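Room Humidity and Stored Textiles: Notes From the Ferside Property

Guest complaints about musty wardrobes tend to reach the front desk in August and be forgotten by October. The operations group at Ferside decided last year to treat them as a measurement problem. This item summarizes what was done, for members who run small properties with built-in storage and no mechanical dehumidification.

Ferside has 35 rooms on three floors. The storage in each room is fixed to an outside wall. Air moves poorly behind fixed units, and the wall surface runs colder than the room for most of the heating season. When the surface temperature drops near the dew point, the air in a closed compartment can sit above 80 percent relative humidity while the thermostat by the door shows nothing unusual.

Loggers supplied by Comberg were placed in 10 rooms from January through the end of April. Each logger took a reading every 15 minutes. One unit was placed at head height, one inside the closed wardrobe, and one at floor level in the shoe compartment. Room 1403 in the annex was kept as a control, with its wardrobe doors removed.

The floor-level readings were the highest in every room. The difference between the closed wardrobe and the open room was largest between 4 and 7 a.m., after occupants had been asleep with the windows shut. Rooms in which guests hung outdoor clothing directly after arrival showed a second peak that lasted until late evening. Heavy knits released moisture more slowly than woven fabrics and held odor longer.
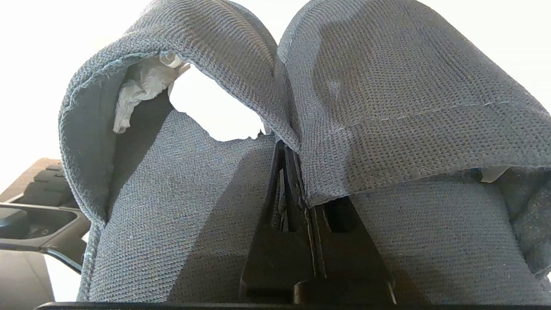
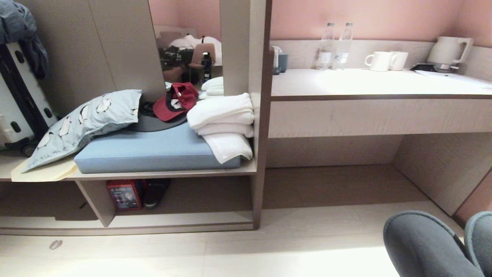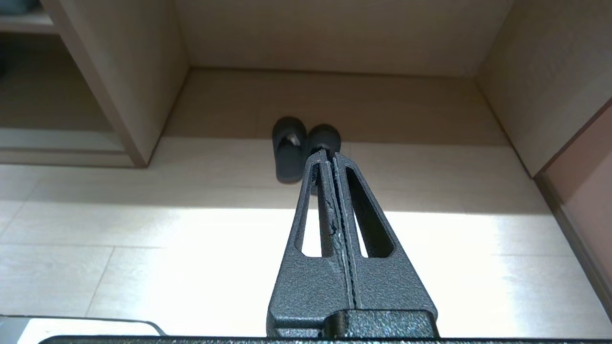

Guest belongings and room storage.

Three changes followed from the data. The first was a gap at the back of the fixed units. Maintenance cut a slot along the rear edge of the bottom panel and a matching one at the top, so that air can rise behind stored items. The work took under an hour per room. The slots are covered with a plain insect mesh, which has to be vacuumed at each deep clean or it stops working.

The second was the bathroom fan timer. The old setting ended extraction when the light was switched off. It now runs on for 20 minutes. Fan noise was raised as a concern before the change, and two rooms with worn bearings had their fans replaced.

The third concerned cleaning. Shelf surfaces had been wiped with a wet cloth and closed up immediately. Housekeeping now uses a well-wrung cloth and leaves the doors open until the bed is made. The Udis cleaner already in stock was kept, at the dilution printed on the container.

Total cost for the property was just over 3000, including the loggers and excluding staff time. Closed-wardrobe humidity in the modified rooms fell by 9 percentage points on average in the following comparison period. Outdoor conditions were slightly drier in that period, so part of the drop should be attributed to weather. The floor-level position improved least. A raised slatted base from Thaweesak is on trial in four rooms, and results will be circulated when a full heating season has been logged.

Members planning similar work should check whether the outside wall is insulated before cutting any panel. On an uninsulated wall, extra airflow can move the condensation to a different spot without reducing it. A cheap surface thermometer is enough for a first check. Take the reading before sunrise, with the compartment closed overnight.

Logger placement sketches and the raw tables are available from the members' office on request.

14 shares | 3 comments

Related items
Fan run-on timers: wiring notes for older bathrooms
Mattress rotation schedules compared
Reading a dew point chart
Door seals and corridor noise
Spring checklist for annex buildings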